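산업 현장 > 탐방기 > 제조·자동화

검색어를 입력하세요 검색

1월 | 글 Leonor Cordeiro

솔컴(Solcombe) 포장 공장에 도착한 것은 화요일 오전 8시가 조금 안 된 시각이었다. 사무용품을 받아 검사하고 세트로 묶어 내보내는 곳이다. 안내를 맡은 생산관리 담당 비르기트 엥엘하르트(Birgit Engelhardt)는 출입증을 나눠 주고 바로 작업장으로 내려갔다.

1층에는 이송 로봇이 다니는 통로와 포장 라인이 있다. 상자를 접고 테이프를 붙이는 일은 지난가을에 모두 기계로 넘어갔다. 하루 출하량은 3,000세트다. 방문 전날에는 2,997세트가 나갔고, 나머지 세 세트는 라벨이 비뚤어져 다시 붙이는 중이었다. 예전에는 이 라인에 사람이 줄지어 서 있었다는데 지금은 두 명이 화면을 보면서 막힌 곳을 푼다.

그중 한 명인 루츠 라인홀츠(Lutz Reinholz)는 테이프 작업을 오래 했다. 허리는 편해졌지만 하루 종일 옆 사람과 이야기할 일이 줄었다고 한다. 교대 시간도 바뀌었다. 기계 점검이 새벽에 잡히면서 출근이 한 시간 당겨졌고, 통근 버스 시간이 아직 맞지 않아 차를 같이 타고 다니는 사람이 많다.

2층은 분위기가 다르다. 펜을 시험하고 정리함에 꽂는 손작업을 로봇에게 가르치기 위해 작업자의 손동작을 기록하는 곳이다. 이 일은 에시크(Esik)라는 이름으로 불리고, 1층에서 올라온 직원들이 교대로 맡는다.

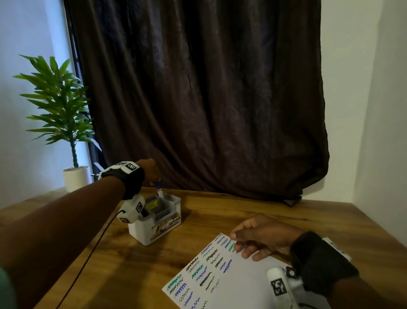 직원들이 가장 먼저 꺼낸 이야기는 새 업무의 속도였다. 1층에서는 빠를수록 좋았는데 2층에서는 같은 동작을 일정하게 해야 한다. 양쪽 손목에 흑백 사각 표식이 붙은 흰색 장치를 차고, 종이에 짧은 지그재그 선을 그어 본 뒤 마커를 칸이 나뉜 정리함에 넣는다. 초록, 검정, 남색, 보라색 선이 종이 한쪽에 줄줄이 쌓인다. 한 번에 50분 작업하고 15분 쉰다. 히샴 부아자(Hicham Bouazza)는 처음 며칠은 손목이 신경 쓰여 펜을 자꾸 떨어뜨렸다고 했다. 왼쪽 장치에서 나온 검은 선이 탁자 위로 늘어지는 것도 불편해서 길이를 줄여 달라고 요청해 두었다.

임금 문제도 물었다. 2층 근무자는 기존 포장직과 같은 시급을 받는다. 부아자는 기록된 동작이 나중에 자기 자리를 대신할 수 있는데 수당이 없는 것은 이상하다고 말했다. 엥엘하르트는 봄에 직무 등급을 다시 정할 때 다룰 예정이라고만 답했다. 기록은 이름을 빼고 보관하며, 개인별 작업 속도를 평가에 쓰지 않는다는 문서에 양쪽이 서명했다고 한다.

점심은 구내식당에서 먹었다. 정비 담당 에베 호블란(Ebbe Hovland)이 같은 탁자에 앉아 1층 이송 로봇의 바퀴 교체 주기를 설명해 주었다. 겨울에는 출입구 쪽 바닥에 모래가 들어와 더 빨리 닳는다고 한다. 포장직에서 정비 보조로 옮기려는 사람이 두 명 있고, 교육은 저녁 근무 뒤에 진행된다. 시간대가 나빠 신청자가 더 늘지는 않고 있다.

오후에는 출하장을 둘러보고 2시에 나왔다. 방문 신청은 공장 사무실에서 전화로 받으며, 작업장에는 앞이 막힌 신발을 신어야 들어갈 수 있다.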